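PRESS RELEASE

For immediate release – April

NALTENORA OPENS REMOTE TEACHING TOOL FOR TWO-ARMED HOME ROBOTS

Voltstead – Naltenora has today opened Drukari, its tool for teaching a robot household jobs by remote control, to outside users. The operator sits at a desk, takes a handset in each hand and does the job. The robot in the simulated room copies it. Each run is saved and later used for training.

First release covers a single living room: sofa, small side table, pictures on the wall, wooden floor. Jobs are short ones. Pick up, carry, set down.

Wrist view first. New operators begin with the gripper open and nothing in it, to get a feel for the width of the fingers before they go near any crockery. 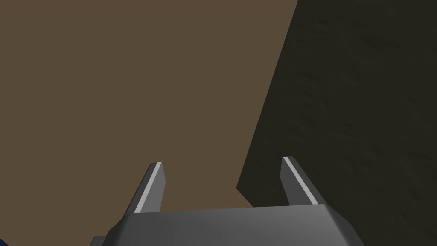

What operators do

Operators get a 15 minute warm-up, then go straight into runs. A run is usually under 60 seconds. Bad ones can be binned with one button, or kept and marked as a miss – the training team wants some of those too. No coding needed.

The plate job has been the most asked for in early trials. One arm brings a round white plate to the side table while the other stays parked by the sofa. Sounds easy. The plate has to be turned from its edge to flat near the table, and the small things already on the table top need to stay where they are. Most new operators rush the turn.
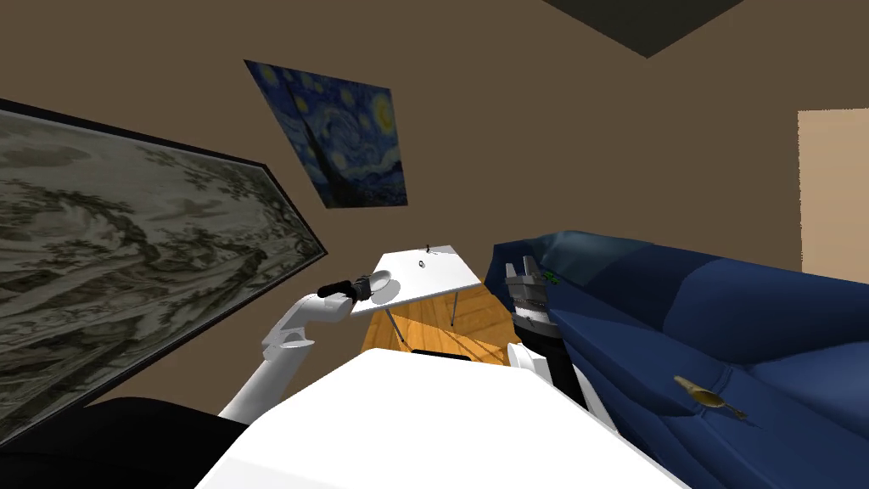
By the Naltenora press desk, Voltstead

Operators can switch between the room view and a view from the wrist at any point in a run. Early users asked for this and it went in within 7 weeks. The room view is better for the long reach, the wrist view for the last bit, when the fingers are close and small slips matter. With a framed picture between the fingers, for instance, the wrist view shows how near its edges sit to each one.

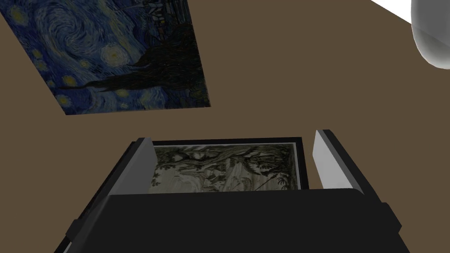

Both views are saved with the arm movements, on the same clock, so a run can be played back and checked later by somebody who wasnt at the controls. Dufour, the project's testing partner, has checked about 100 runs this way and sent back notes on grip, speed and where operators tend to pause. A second round of checks is under way.

Also new: the table approach can now be started part way through, with the arm already over to the side table. Saves repeating the long reach every time when its only the final lowering that needs practice.
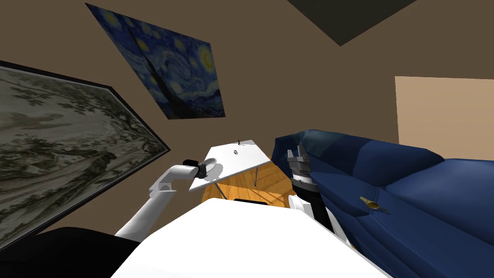
Naltenora Remote Teaching Team

Access is open now to schools, colleges and small firms. Applications go through the Drukari sign-up page and are read in the order they come in. Handsets can be lent for the trial period, while stocks last. A kitchen is next on the list, no date yet.

Press enquiries: Naltenora press desk, Voltstead. Stills and a short film of the plate job avaliable on request.

ENDS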